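Larik Two-Arm Bench Guide
Section 2: Planning and Budgeting Before You Order

Read this section before you place an order. It covers the table, the arms, the small parts that are often left off the first purchase request, and the money to hold back for the first year. Assembly starts in Section 3.

2.1 Measure the site

1. Pick a table that will stay where it is. A bench that gets moved for meetings will need to be set up again each time.
2. Measure the depth of the tabletop from the front edge to the wall. Write down the smallest figure you get.
3. Check the underside of the front edge for drawers, lips or metal frames. Clamps need a flat surface to bite on.
4. Find the nearest wall outlet and measure the cable run along the floor, not through the air. Add 49 inches for slack and routing.
5. Record all of this on the site sheet at the back of the guide.

Note: Do not order the mounting rail until step 3 is done. Cut rails cannot be returned.

2.2 Choose the arms

The guide assumes one large arm and one small arm on a shared rail. Two large arms will work, but they cost more and need a deeper table.

1. List the items you plan to handle, with the heaviest first. For clothing, weigh the heaviest piece after washing as well as dry if you expect to handle damp loads.
2. Compare the heaviest item with the payload on the maker's data sheet. The gripper counts toward the payload, so subtract its weight first.
3. Compare the reach on the data sheet with the depth and width you measured in 2.1.
4. Ask for a quote from at least two suppliers. Gumberg and Skisel both quote the arm, gripper and power supply as separate lines. Bai quotes a bundle. Put the quotes in the same format before comparing them.

Caution: Check the plug type and voltage on every power supply in the quote. A replacement can hold up a project for weeks.

2.3 Small parts

Budget for these on the first order:

Mounting rail
Clamps, plus one spare
Cable ties and cable sleeve
Spare servo for the small arm
Spare gripper fingers
Storage bins
Emergency stop switch, if not included with the arm

The Larik small parts kit is $821 and covers everything on the list except the bins. If you buy the parts one at a time, allow an extra $200 for shipping. Quotes for the kit are good through 30th May.

2.4 Test items

1. Set aside a fixed group of items for testing and do not swap pieces in and out. For clothing work, 23 pieces is enough to start.
2. Include thick and thin fabrics, knits and wovens, and both dark and light colors.
3. Use bins of one size, and leave room on the table beside each bin for a pile of clothing. 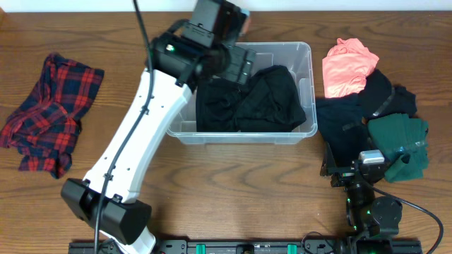
Should we buy both arms at once or start with one?

Buy both at once if the work needs two arms, as the rail length and clamp positions depend on the pair. If the budget only covers one, order the large arm first and pay for the full-length rail now.

2.5 Approval and lead times

1. Send the site sheet and quotes to Xuelian Meng in the planning office for review.
2. Allow time for questions on power and floor space before the purchase order is issued.
3. Order the arms first, then the rail, then the small parts.
4. For delivery before the end of the year, have the purchase order in by November.

Note: Hold back part of the budget for repairs. Servos and gripper fingers are normal wear items and are not covered by the standard warranty.

Keep a copy of the final quote with the site sheet. You will need the part numbers from it in Section 3.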